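Counting Waterbirds at Plurkholm Lake
Student project report, Field Methods course, Cernlow College
November 28, 2021

1. Why we chose this topic

Plurkholm is a shallow lake at the north side of Cernlow. In winter many ducks and coots stay there, but the town has no regular count of them. The older count by the Han bird club ended when its members became too few. We wanted to find out if a small group of students without much experience can make a count which is good enough to compare from year to year.

2. Method

We were 3 observers. We divided the shore into 22 sections, each one short enough to see from a single point. At every point we stayed five minutes and wrote down species and number. Two of us counted separately and the third kept the time and the notes. If the two numbers were very different, we counted again and used the second result.

We did a practice count in July. This was useful for learning the path, but the reeds were high and most ducks were in their dull summer feathers, so we do not use these numbers.

For the large flocks in the middle of the water we counted a block of birds and then estimated how many such blocks the flock had. All sheets were typed into one table afterwards.

3. Results

We found 26 species. Coot and mallard were the most common, and together with tufted duck they made more than half of all birds. The total for the autumn counts was a little over 4,000 birds – the same bird can of course be counted on several visits, so this is not the size of the population.

The sections near the Bavness inlet had the most birds. The sections beside the car park had almost none, except mallards and a few gulls.

The two observers agreed well for flocks under fifty. For bigger flocks the difference was sometimes large, and the less experienced observer nearly always had the lower number.

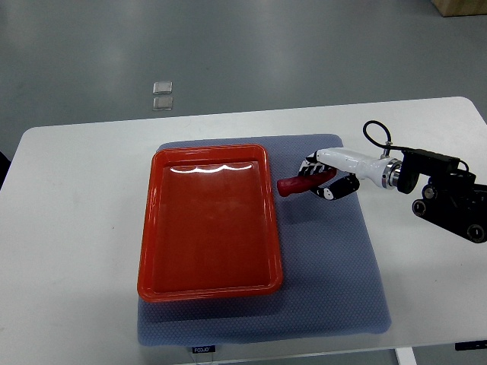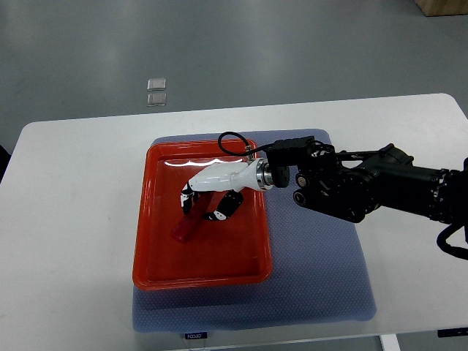 The tray on the mat, in both pictures.

4. Problems

Fog stopped one visit before we reached the inlet. Female ducks at long distance were difficult for us, and we wrote some of them only as "duck, not identified". We also had only one telescope, so the second observer often had to wait, and in this time birds could move to the next section.

5. What we would change

We would start the training earlier, with photographs of flocks where the correct number is known. We would also borrow a second telescope and begin the walk at the Bavness side, while the light is still good there. The section map and the empty count sheet are kept in the course folder, and the next group can use them without asking us.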